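Ticket 237 - label printer skipping / blank labels, front desk
Opened by: Amarachi Shehu
Site: Gudcombe office
Assigned: Ovidiu Dobre
Status: open, waiting on part
Date: July 14, 2018

Reported: printer feeds 2 or 3 blank labels, prints one, then red light. Started after the new roll went on. Mail labels and visitor badges both. Front desk is writing badges by hand for now.

Checked so far:

1. Power off, unplugged, back on. Same.
2. Driver reinstalled on the desk PC. Test page ok the first time, then blanks again. Queue had old jobs stuck in it, cleared those.
3. Label size in the Mastska software was set to the old roll. Changed it. Helped a bit, fewer skips. Spare rolls go in the clear tinted drawer with the dividers, please dont leave them in the box by the window, they curl.

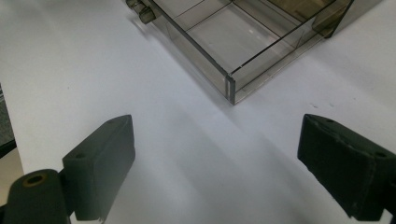 4. Gap sensor. Wiped with a dry cloth, ran calibration. It spits out a strip of blanks and stops where it should. Then the next job skips again.
5. Tried a roll from Zamfira's desk upstairs. Still skips, so not the roll.
6. Swapped the USB cable, no change. Put the old one back.

Print head next. Stela had cleaned it with a wipe last week but not the roller. Roller was pretty gummy, glue from a label that peeled off inside. Cleaned with alcohol, let it dry, ran 3 test jobs. First two fine, third one faded on the left side.
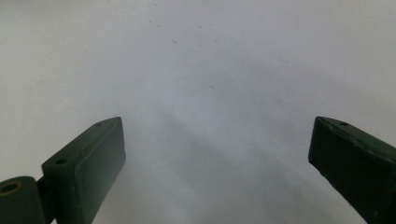
Pale surface, few tiny specks, soft gray shadow low down.

Called Ninance support. They want the head counter, it's in the menu under Info. Reads nearly 4000 feet. They say the head is probably worn plus a weak spring on the left, which would explain the fading. Not sure it explains the skips. Replacement head ordered, Grigore approved it. No ship date yet.

Workaround until then: darkness up two steps, speed on slow, print one label at a time. Do NOT send the whole mail list in one go, it jams and you loose your place.

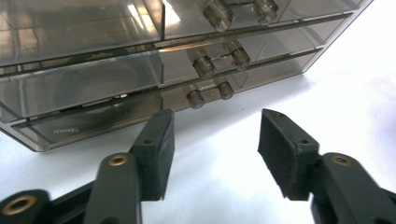 SUPPLIES / STORAGE

Head goes to Grigore when it arrives, not the front desk. Cleaning wipes are low, Stela to reorder. Old driver disc can be tossed. Will update when Ninance sends tracking. - OD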